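**Drahomíra Havlíček**

Our department shares a white table with a small potted plant on it, and a cable hangs from it to the wood-plank floor. May members run cables this way, and who should tidy them? 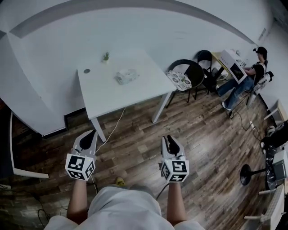
The request was first raised on Thursday. Chairs are moved often, and cables should not lie in the walkway.

**Hortensia Bedoya**

Members may use table power. Please secure any hanging cable to the table leg with a reusable tie, and leave 20 inches of slack at most. Unused cables go back to the Winside storage shelf - please label them first.

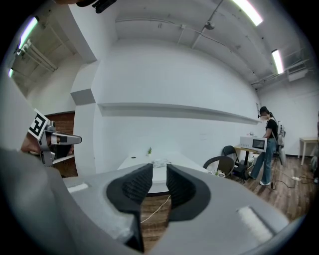 *Winside Shared Rooms Team*

Plants may remain on tables. Requests for floor covers should cite form 254.

**Krajčí**

We just used tape. It left marks.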